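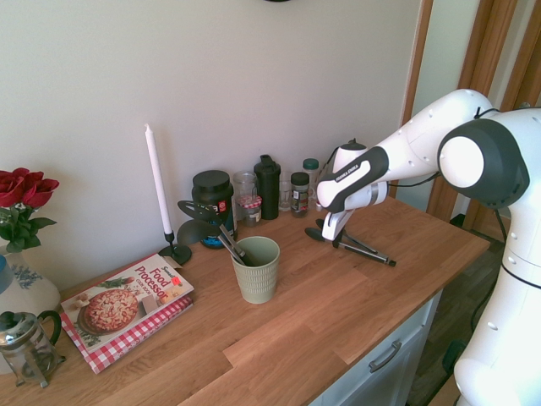 The Oko Garment Rail and Fitting Mirror Set

April
By the Prarnidham product desk

The Oko set is a freestanding clothes rail with a full-length mirror that hooks onto either end. We make it for small boutiques, trunk shows and anyone who sells clothes out of a room that has to be something else the next morning. It packs into two canvas bags and goes up without tools.

The rail is powder-coated steel in black, bone or rust. Uprights are oval in section, so the crossbar sleeves can't twist when a row of heavy coats is pushed to one end. That was the main complaint with our older round-tube rail, and customers who still have one can order the new uprights separately.

What it holds

The crossbar is rated for 30 winter coats on wooden hangers. Lighter stock such as shirts and slip dresses will fill the bar before it comes near the limit. Leave a hand's width at the mirror end or the sleeves will brush the glass.

A second, lower bar is available for skirts and folded trousers. It clips to the same uprights and can be set at three heights. If you sell floor-length gowns, skip the lower bar and order the tall uprights.

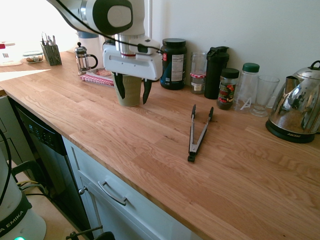 The mirror

The mirror has a slim steel edge and a safety film on the back. It tilts a few degrees each way and locks with a thumb wheel. Shoppers tend to step back from it, so leave some clear floor in front -- more than you think if the rail stands in a corridor or near a changing curtain.

We don't tint the glass. Seyoum, the dress shop in Ustville, tested an early version with a bronze tint and sent it back after two weekends. Navy looked black in it and customers kept carrying things to the window.

Finish and care

Wipe the rail with a damp cloth. Do not use solvent or steam on the coated parts, and keep garment steamers away from the mirror edge. Small chips can be covered with the touch-up pen in the spares bag. The rust finish is a flat coat and shows hanger marks sooner than the other two. We suggest bone or black for shops that change stock every day.

Casters are included. Two of the four lock. For outdoor sales use the flat feet instead, sold in sets of four. 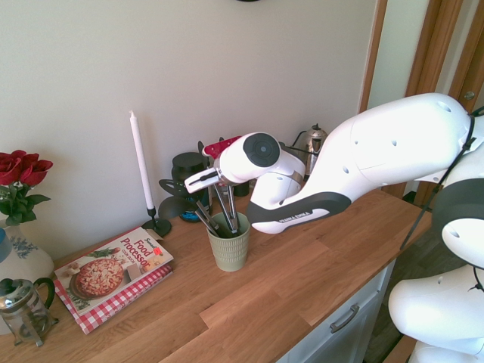

Robot arm at a kitchen counter.

Ordering

The full set is $400. The rail alone is $200, and the lower bar, flat feet and tall uprights are priced on the spares list. We have shipped nearly 2000 of the rails and keep parts for every version, including the round-tube one.

Sets in black and bone leave the Ustville warehouse within a week. Rust is coated in batches and can take longer -- ask before you order if you have a show date. Returns are accepted on unused sets in their original bags. Mirrors travel in a separate carton and should be checked before you sign for them.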